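How to Run a Robot Arm Demo at Your Open Day

We ran our third open day at the Illevside workshop in April, and it was the first one where the robot arms got more attention than the free coffee! A few people from the Durnthorpe makerspace asked afterwards how we set it up, so I've written down the whole thing while it's still fresh. You'll need at least one working arm, a solid table, two people who know how to stop it, and one evening to rehearse. Everything else is nice to have.

Pick one task and stick with it

The first year we tried to show everything. We had stacking, sorting, drawing and a dance, and visitors wandered off halfway through every one of them. This time we chose tidying up: small household things go from the tabletop into drawers. Everybody has a drawer, everybody has put something in the wrong one, and you can explain the goal in a single sentence to a six-year-old.

Whatever you choose, keep one full cycle under 100 seconds. People will happily stand still that long, and if they like it they stay for the next one.

Choose your objects

Go through your kitchen and bathroom before you buy anything. Good demo objects are light, don't roll much, and look different enough that a visitor at the back can tell which one is being picked up. Soft things are wonderful because they forgive a bad grip. Smooth bottles are harder, and I like having one in the mix for exactly that reason - people lean in when they think it might slip.

Leave out glass, anything with liquid that stains, and anything you would be sad to see dropped. Put together a spare set too. Kids will ask to hold the objects, and you should let them, so it helps to have a second set that isn't part of the run.

Prepare the table

1. Clear it completely, then bring back only what the task needs.
2. Fix the drawer unit down. Ours crept backward a little with every pull during rehearsal, and by the tenth cycle the arm was reaching for a drawer that had moved. Clamps or strong double-sided tape will do it.
3. Mark the starting spots underneath the objects with small pencil dots. Tape works too, but visitors notice it and ask if the robot is cheating (fair question!).
4. Wipe the gripper pads. Dust makes a real difference to how well they hold.
5. Put your rope or barrier farther out than the arm can reach at full stretch. Measure it with the arm extended and the power off.

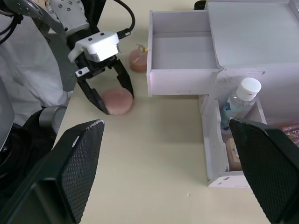 Start the rehearsal slowly. Run the whole task at low speed, with one person at the stop button and the other watching the cables. Look for anything that pulls tight when the wrist turns. Then do it again with the drawers in the other order, because somebody will ask for that on the day and you'll want to say yes.

Once the slow runs are boring, go up to your show speed and do 7 clean cycles in a row. If one fails, start the count over. It's a slightly annoying rule, and it caught a loose screw for us that we would never have found otherwise.

Running the demo

Say what the arm is going to do before it moves. "It's going to pick up the soft thing and put it in the top drawer" is plenty. Then be quiet and let people watch. I'm terrible at this part, I get excited and talk over everything, so my partner on the stand had permission to poke me.

After the first cycle, ask for guesses. Which object next? Which drawer? The room changes completely when visitors have picked a side, and a missed grasp gets a bigger cheer than a perfect one.

When it does miss, tell people what happened in plain words. The fingers closed too early, or the object was turned a bit. Reset it by hand with the arm stopped and go again. Please don't skip the stopping, even if there's a line out the door.

Swap operators every half hour. We planned for every hour and it was too long, mostly on account of our voices.

Questions you will get

Is somebody steering it? Have a clear answer ready and make sure both operators give the same one. Can it do my laundry? (Every single time.) How much did it cost? We put a small card on the stand with the price of the main parts, and it saved a lot of explaining.

What we counted

We had a clicker at the door and a tally running on the laptop. The door count was 1,906 for the day, and the arms made 1,305 pick attempts between opening at 10 a.m. and closing at 5 p.m., across all the stands. I'd love to give you a success rate, but the tally only logged attempts. Log successes too!

Packing up

Power down, let the arm rest in its parked position, and coil the cables loosely. Label the objects bag. We borrowed our barrier posts from the Panetti hall next door and two of them went home with the Were stand by mistake, so put tape with your name on anything that looks like everybody else's stuff.

The next open day is planned for October, and we want to let visitors choose the objects from a big bin. If you've tried something like that, write to the workshop address and tell us how you kept the bin from emptying itself onto the floor.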